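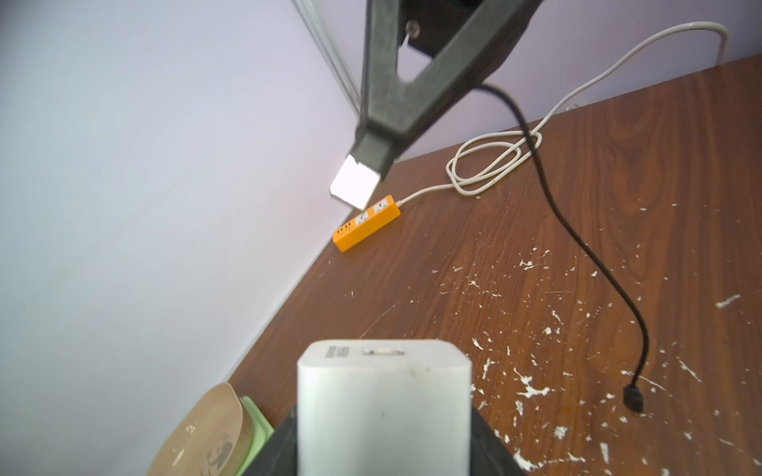 Helpers wanted for the Owino open day, Denumdale. Wednesday is demo day — April 25, 2018 — and we're short of people on the floor. We need 17 helpers, two shifts, paid. You'd stand at a bench, keep visitors chatting and set things up again between goes. The plugging-in bench is the one most folk crowd round: gripper holding a white power adapter, orange power strip waiting on the table, paint all over the wood. Wear old clothes, you'll see why. Cables get left in loops so you'll be tidying those too, a lot.

No robot experience needed. Training evening at the Kallthorpe unit the week before, two hours, tea provided. You do have to come to that one, no exceptions sorry.

What we're after
Happy talking to strangers, kids included
OK on your feet
Able to say "I don't know, I'll ask" when you dont
Some lifting, boxes mostly

Expecting 600 visitors through the doors. Busiest after lunch. Gandeser are running the sorting demo next door and have their own crew, so please dont apply to us for that.

Over 16s only. Travel paid from Denumdale station, keep your tickets. Lunch included, tell us if you're veggie.

To apply: short email to the open day desk, which shift you want, a phone number. No CV. If you helped in December just say so and we'll put you straight down. Places go in the order emails come in — we'll reply ethier way.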